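4.2 Collecting the office demonstrations

We started out with remote control, and I'll admit I was the one who pushed for it. The plan was that a person sits at a desk with two joysticks and a screen, drives the arm through the job, and we record everything the arm does. It worked fine for pushing things around. Then we tried filing, and my first afternoon of it was miserable. Getting a folder upright into a holder takes a dozen tiny wrist corrections, and each one of them went through a screen and a joystick before it reached the fingers. Eyerusalem Ejigu, who is a far better driver than I am, got through 10 good demonstrations before she asked if she could please just hold the gripper herself.

So that's what we did! For the rest of the study the person teaching the task carries the gripper in one hand and does the job directly, with a camera on the tool looking out past the fingers. We call this setup Clandelel, and the older joystick station is Gestel (both names come from a list Eyerusalem keeps, don't ask me what they mean). The fingers on the hand-held tool have the same shape and padding as the ones on the arm, so whatever the camera sees during teaching should look pretty close to what the arm sees later on.

The filing task itself is simple to say out loud. There is a holder, there is something tall and thin that belongs in it, and at the end the tall thing should be standing in the holder. We let people pick their own approach. Some came in high and lowered straight down, and some tipped the folder against the back edge first and let it slide. I was tempted to ban the second way (it makes the paths messier), but both ways turned up so often that we kept them all in.

Figure 3 comes from one of the filing recordings made in the office and shows the kind of view the policy gets as its only picture input.

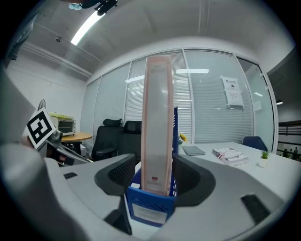
Figure 3. View from the hand-held gripper, with the blue file holder between the two fingers and a tall, pale pink and white folder or file box standing in it. The square marker on the left is mounted on a bracket attached to the gripper.

Look how much of that view is just office. There are chairs, a laptop, blinds, a plant, even people off in the corridor, and we didn't crop any of it out. We went back and forth on this for weeks. A tight crop around the fingers trains faster, and I liked it a lot at first, but a tall folder loses its top that way, and the top is the part that tells you whether it's leaning. In the end we fed in the whole image at low resolution plus a sharper patch from the middle.

The filing set has 2,720 recordings in total. We threw out the ones where position tracking dropped for more than a moment, and the ones where the teacher stopped halfway to start over, and that left 1,993 for training. I had hoped to keep more. Most of what we lost went to tracking, usually when somebody swung the tool around fast to reach a shelf, and the fix was just to ask people to slow down on the turn. We froze the set on May 15, 2018, and nothing recorded after that is used anywhere in this paper.

For comparison we also took 200 filing demonstrations on Gestel, all driven by people who had already practiced with the joysticks. These are smoother to look at than I expected, with one odd habit. Drivers stop dead just above the holder, wait, and then come down. People holding the tool almost never do that. A policy trained only on the Gestel set picks up the pause as well, and sometimes it pauses and never comes down at all, so we trimmed the waiting stretches before training and report both versions in Section 5.

One last thing about the teachers. We gave them very little instruction, a single page and a short try with the tool, and we didn't correct anyone's grip. The page is reprinted in the appendix, along with the settings for the tracking software (we used Tristix with its smoothing turned off).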